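Gemside Sets Equipment Plan for Tableware Handling Cells in Cornley

Two-stage purchase puts arms on the bench before any money goes to the packing floor

CORNLEY, 29/06/2018 – Gemside, the tableware maker and packer, has approved a two-stage plan to buy robotic handling equipment for its Cornley site. The first stage pays for bench work with a single arm. The second, which would add 11 arms to the packing floor, will be released only after the bench results have been reviewed against the budget.

The company has been looking at automation since March, when its planning group began pricing arms, grippers and cameras from several suppliers. Gemside chose to write its shopping list from the bench up, starting with the pieces its packers handle every day: teapots, cups and saucers.

"We're really excited about this one," said Jhun Ocampo, who leads equipment planning at Gemside. "I've sat through a lot of meetings where we argued about arms from a spec sheet. Put a teapot on a table in front of a gripper and you start asking much better questions – how wide do the jaws need to open, where does the cable go, what does a spare set of fingers cost us over two years?"

The bench setup uses a black arm with a parallel gripper and a silver camera mounted near the wrist. The work pieces are a beige teapot and two matching cups, all on saucers.

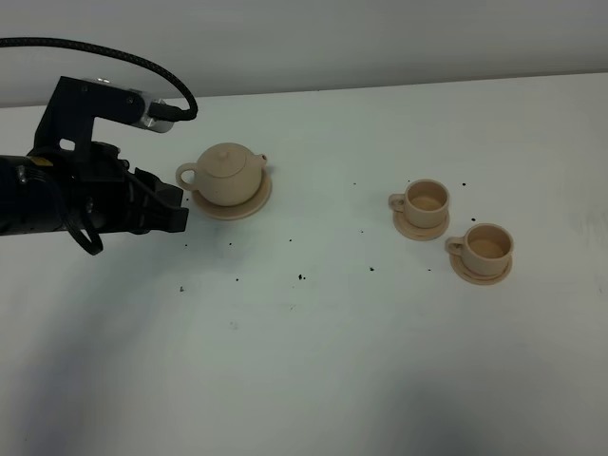

What the First Stage Covers

Stage one runs for 26 weeks. It covers the arm, the gripper, the wrist camera, mounting parts, a spare cable set and 720 hours of bench time. Training for packing staff is included from the start, so the people who know the ware best will have a say in what gets bought.

Grgić is supplying the mounting hardware and will cut replacement brackets as the layout changes. Trisar is handling the controls and will write up the handling sequences. Both firms have agreed to quote stage two on the basis of the bench results, with prices for spares and service listed on separate lines.

That last point matters to Gemside. In an earlier round of quotes, service was folded into the purchase price, and the finance team found it hard to compare one offer with another. The new request sheet has 111 line items, down to bolts and cable clips, and every bidder fills in the same one.

Handles and spouts are getting special attention. A plain cup can be approached from most sides, but a teapot has a handle on one side and a spout on the other, and a lid with a knob on top. The planning group wants to know which approach works best for each piece before it settles on finger shapes. Finger sets wear and get swapped, and they are among the items most often left out of a first budget. 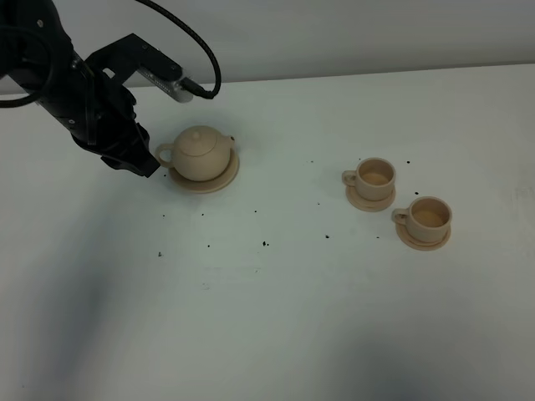
"Fingers are cheap next to an arm, so people forget them," Ocampo said. "Then you add a new cup to the range and you're waiting on parts. I'd love for us to order the right sets up front, and I think the bench will tell us what those are."

Floor space is also part of the plan. The group has measured the current packing benches and will keep the same table height for the new cells, which saves the cost of new conveyors in the first year. Power and network work has been budgeted separately and will go ahead during the regular summer shutdown.

Gemside expects to decide on stage two once the bench period ends. If it goes ahead, the arms will be ordered in two batches, with the first going to the cup and saucer line and the second to teapots and boxed sets.

Suppliers who would like a copy of the request sheet can write to the equipment planning office at Gemside, Cornley. Questions on stage one should be marked for the attention of Jhun Ocampo.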